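Pridemar Fund, progress report, June
Project: Wolley County court records backlog
Prepared by Floor Bosman

We began the grant period with 1066 closed criminal case files waiting to be indexed, and a promise to finish 1000 of them by the end of June. We have finished all but 11 of the 1000. I would like to blame the 11 on the clerk's office, but they were in my desk drawer.

Parvathi Subramaniam joined in the second month and rewrote the intake sheet, which used to ask for the arrest date twice and the charge not at all. Requests from defense lawyers now go to her directly. She answers them the same day, a habit that has alarmed the lawyers.

Spending is on budget except for toner.

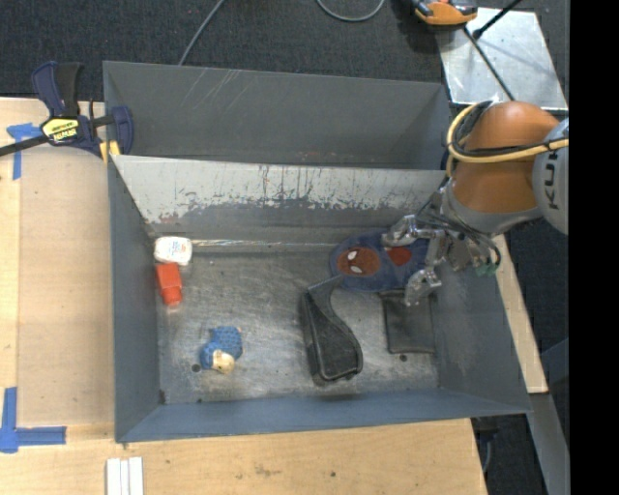 Two matters need a decision from you. The sealed juvenile files can't be indexed under the current court order, and Judge Stojanovska's office has had our request for an amended one since spring – we are told it is near the top of the pile. And the Cluvodero software license runs out before the next payment arrives. A short extension would cover it.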